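Pre-use check, hand-held gripper pair, shared workshop build
Sheet 7, filled in July, before the second round of bowl and pouring work

Comments are mine and go under the item they belong to. A pass means I checked it myself. "Should be fine" goes down as open.

1. Finger pads seated, no play when pulled by hand
Left: pass. Right: pass, after a new screw. The Wouters build notes say to tighten until snug. Whose snug? I would like a torque number and have yet to see one.

2. Jaws open and close fully without sticking
Pass on both. The right one is slower to open than the left. I was told this wears in. I have been told that about a lot of things.

3. Marker cubes tight on their mounts, faces clean and flat
Pass, with a comment. The cubes don't move when I twist them, but the printed faces are only glued, and one corner has started to lift. Reglue before it peels. A curled marker reads as a tilted one and the tracking software will happily believe it.

4. Trigger springs
Open. The spare springs from Pomoten are a different length from the originals. The listing said direct replacement. I have left the originals in and put the spares in the drawer, tagged DO NOT FIT.

5. Wrist strain after a full session
Open. The claim in the Urkano write-up is that you stop noticing the weight. I noticed it the whole time. Limit sessions until someone comes up with a better grip.
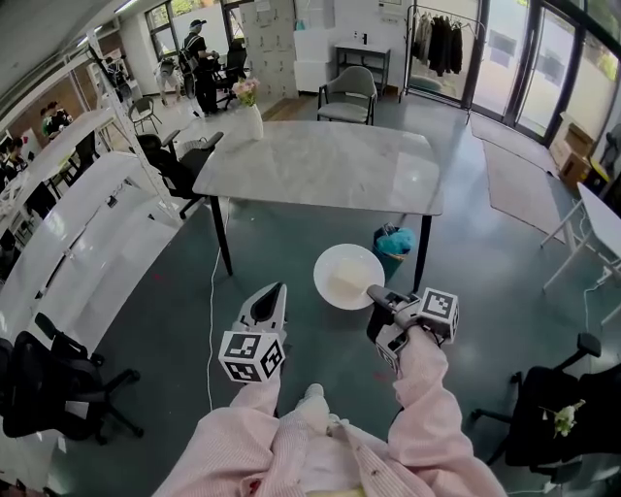 6. Liquids and soft food near the grippers
Fail as currently practiced. The housings are printed parts with seams and I don't accept that they are splash resistant just because the Skomonura page uses the word. The bowl work is where this matters, with pale yellowish stuff in the bowl and the right jaw reaching for the rim, held out over the floor with a lap right behind it. Do bowl work over a tray. Wipe the jaws after each run and look into the seam, not just at the outside.

7. Cables on the floor
Fail. There is a thin white cable coming down from the table area and across the floor, and people walk there with their eyes on their hands. Tape it down or route it along the wall.

8. Rolling chairs near the work area
Open. Office chairs drift. Push them back before starting, and don't sit on one for bowl work unless the casters are locked. I don't count "I'll be careful" as a lock.

9. Loose sleeves
Pass if the cuff stays clear of the trigger. Check this with the arm stretched out, as cuffs ride differently once you reach.

10. Log counter matches session sheet
Fail. The logger shows 3837 and the sheet adds up to less. The explanation I got was test runs that were never written down. Maybe so. Write them down from now on and we'll find out.

11. Stop word agreed before starting
Pass. It was agreed, then forgotten, then agreed again – put it on the wall.

Result: 2 items to fix before the next session at minimum, the cable and the tray. The rest of the open items can run another week with the limits noted. I'm not signing off on item 4 until I've measured the springs.

Recent sheets
Drill press guard and key, after repair
Battery charging shelf, parts bin 1010
Wouters gripper, first assembly check
Extension cords, all benches
3D printer enclosure and fan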